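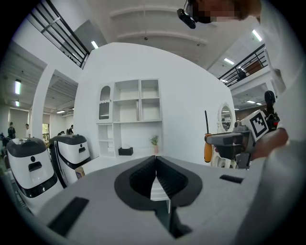 Nuchit Hall, 19 April 2025

Tolby Trail Club
Minutes of the spring meeting

Present: Kanyarat Siriwan (chair), Emlyn Landeg, Napaporn Thammasiri, Thodoris Kalogeropoulos (minutes)
Apologies: Kulap Panyasiri

1. Last minutes
Approved with one fix: the stile is at Navcombe, not Veneo.

2. Creek loop
Emlyn walked the whole loop last week and came back delighted. The new boardwalk is in, the trilliums are up, and the full circuit now measures 3,309 yards (we had been telling people it was shorter, so the leaflet needs changing). Two boards near the north gate rock underfoot. Emlyn will screw them down before the family walk.

3. Trail map
Napaporn brought the second draft and it looks wonderful! Everyone loved the little heron at the bend. Changes agreed: bigger type for the bus stops, a dotted line for the Veneo shortcut, and the parking lot moved to the correct side of the road. She will send a new draft to all by email.

4. Money
Balance is $1,561. Agreed to pay for map printing out of this and to leave the bench until fall. Kanyarat asked for three quotes on the bench, with and without a back.

5. Night walk
Great interest in doing this again after last year's owls. November suits most people. Thodoris to ask the Navcombe farm about crossing the lower field after dark. Dogs: left open, to be talked over when Kulap is here.

6. Other business
Four pairs of loppers are still out on loan. Please bring them back to the shed.
Kanyarat has spare walking poles to give away, short ones mostly.

Actions
Emlyn: boards, leaflet distance
Napaporn: map draft
Kanyarat: bench quotes
Thodoris: farm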